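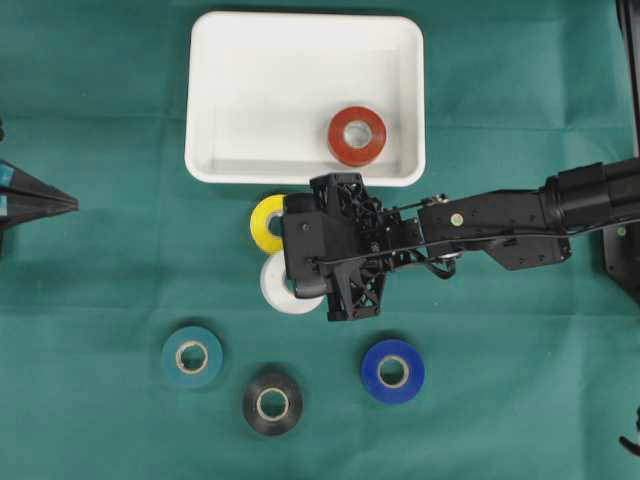
4.3 电工胶带的归盘

本节适用于Primwood工具柜随附的白色浅盘,以及Skiltik标准工位所用的绿色台布。归盘作业在每班交接前完成,胶带以单层平放方式存入浅盘,再整盘送入柜内第二层。Bundetley型号工具柜的层高不同,操作参见4.5节。

4.3.1 准备

1. 清空台面,铺开台布,用手将折痕抹平。折痕较深处胶带容易滑向低处,应避开。
2. 将浅盘横放于台布上方居中位置,长边朝向操作者。
3. 检查盘底。有残胶时用干布擦除,不得使用溶剂。
4. 将待归盘的胶带平放在浅盘下方的台布上,各卷之间留出手指可以伸入的间隙。

注意:绿色或蓝绿色胶带与台布颜色接近,清点时易漏。建议将此类胶带放在台布左下角固定位置。

4.3.2 外观检查

5. 逐卷拿起,立放于台面,检查端面。各圈应齐平,不得有外凸、错层或夹杂碎屑。
6. 查看纸芯。纸芯应为完整圆环,无压扁、无开裂。
7. 查看纸芯内壁的标签。标签缺失或认证标志无法辨认的胶带不得归盘,应放入待处理袋,并在领用单上注明。

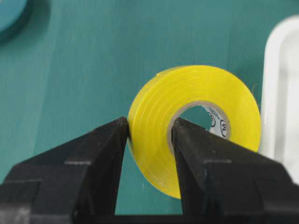 图4-6 黄色胶带立放时的端面,纸芯内壁可见UL标志

8. 找到胶带末端,将其折回一小段作为拉头。末端已粘死的,用指甲沿边缘挑起,禁止用刀片划开外层。

注意:胶带立放时会滚动。检查过程中手不得离开胶带,检查完毕立即放平。

小心:端面有油污的胶带绝缘性能可能下降,不得用于带电部位附近的包扎,擦拭后也不得归盘。

4.3.3 放入浅盘

9. 先放红色胶带。将其平放在浅盘右半部,孔口朝上,靠近下侧内壁。
10. 再放白色胶带,置于红色胶带左侧,两卷并排,不叠放。
11. 其余颜色依次为黄、蓝绿、黑,先排满下侧一行,再排上侧一行。放下时由上方垂直落位,不要沿盘沿推入,以免外层被盘沿刮起。

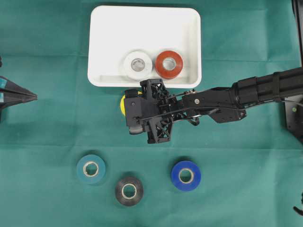
12. 全部放入后,从正上方检查一遍。每个孔口内应能看到盘底,看不到的说明下方压有物品,须取出重放。
13. 双手托住浅盘两条短边,水平抬起,送入柜内。盘内胶带总重不得超过766克。

小心:单手提盘沿会使浅盘倾斜,胶带滑向一侧后可能翻出。

4.3.4 登记

14. 在领用单上按颜色填写数量。未满整卷的胶带另计,在备注栏写“余卷”。
15. 领用单编号格式为“柜号-盘号”,例如34号柜第二盘写作“34-2”。
16. 补货时使用订货号1720,每箱颜色固定,不接受单色拆箱。需要单色补货的工位,改向Minhas库房申领,申领单每周一上午统一提交。

4.3.5 常见情况处理

胶带在盘内滚动:胶带未放平,取出后重新平放。
外层粘在盘底:托住纸芯缓慢旋转取下,检查最外一圈,有拉伸变形时撕去该圈。
浅盘推不到底:检查柜内导轨,导轨末端挡片应处于放倒位置。挡片损坏时按备件号92更换,步骤见6.2节。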